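Jerier build server: FAQ

Put together from the questions that keep landing in the support inbox. Will tidy up when there's time. Last big edit was April, after the queue changes went in.

Where do I find out which changes went into a build?

Build page, Changes tab. Lists every commit since the last successful build on the same branch. Not the last build, the last successful one. So if yours failed four times overnight the list is going to look long.

The Changes tab is empty but I know I committed something.

Usually one of two things. Either the trigger fired before your push finished, or the build was queued by hand against a fixed revision. Check the Revision field. If there's a hash typed in there, that's what it built, and it ignores anything newer.

Can I get the same list out of the database?

Yes, read only. Ask Nuwan Navaratnam for a login. The table you want is build_change, joined to build_run on run_id. Don't join on build number, build numbers get reused when a branch is deleted and recreated. A few people have been bitten by this.

Don't write to the database. Please. Even to fix one row.

Why is my build stuck on "Waiting for agent"?

No free agent matches the tags you asked for. Open the Agents page and filter by tag. If you asked for both "large" and "signing" there's only one machine with both, and release builds go first on it.

How many agents are there?

11 at the moment. Two are signing agents, the rest general.

What's the difference between Drudska and the old scheduler?

Drudska is the queue service that replaced it. The old one handed out jobs strictly in the order they came in. Drudska looks at priority first, then at whether an agent already has a warm checkout of your repo, then at age. A job can get passed over by a newer one for a while. It can't be passed over forever, after 30 minutes in the queue age wins over everything except a release.

How do I raise the priority on a build?

Three dots next to the queued job, Set priority. Normal and High are open to everyone. Release needs approval from Sandamali Bhuiyan or whoever is covering for her.

Does the priority carry over if I hit Retry?

No. Retry puts it back to Normal. Known issue, its on the list.

My build works locally and fails on the agent.

Compare the first page of the log with your own setup. Things to look at: compiler version, the TEMP path, anything in your PATH that you installed two years ago and forgot. Agents run with a clean profile, so nothing in your user settings applies.

Also long paths. The workspace root on an agent is deeper than you'd think and some of the generated test folders go over the limit. Set shortRoot to true in the build file and it'll check out nearer the top of the drive.
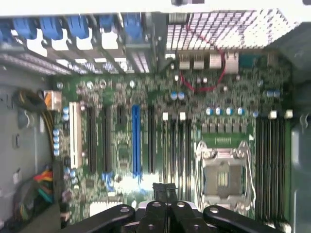

If none of that helps, tick "Keep workspace" and run it again. Then you can browse the folder from the build page and see what was on disk when it failed. Kept workspaces are removed after 9 days, so copy out anything you need.

Can I log in to an agent directly?

General ones, yes, with your normal account. Pause the agent first or a job will start underneath you. Unpause when you're done!! Signing agents, no.

How long are logs kept?

Failed builds, 30 days. Successful builds on main, until the next release branch is cut. Anything marked Pinned stays until someone unpins it.

How big can an artifact be?

Upload limit is 800 MB per artifact. Over that the step fails with error "payload rejected", which isn't very clear, sorry. Split it, or publish to the Misex share and attach a link.

What is Abeysekara in the notification emails?

Name of the reporting job. It reads finished builds and sends the mail. If you got a mail saying "Abeysekara: partial" it means the build finished but the test results hadn't been imported yet. Wait for the second one.

I'm getting too many emails.

Profile, Notifications, change "All builds" to "My builds that change state". You get one when it breaks and one when it's fixed. Team leads can't change it for you.

Why do my test results show up twice?

Your build file has a publish step and the test template has one too. Remove yours. The duplicates that are already in there won't go away but the totals on new builds will be right.

Can I use my own scripts as build steps?

Yes, put them in the repo under build/steps and refer to them by relative path. PowerShell and Python both fine. Exit code has to be non-zero on failure, teh server doesn't read your output looking for the word "error".

Where do I ask something that isn't on this page?

Support inbox, with the build link. A link, not a screenshot of the log. Replies usually go out before 4 pm, later ones get picked up next morning.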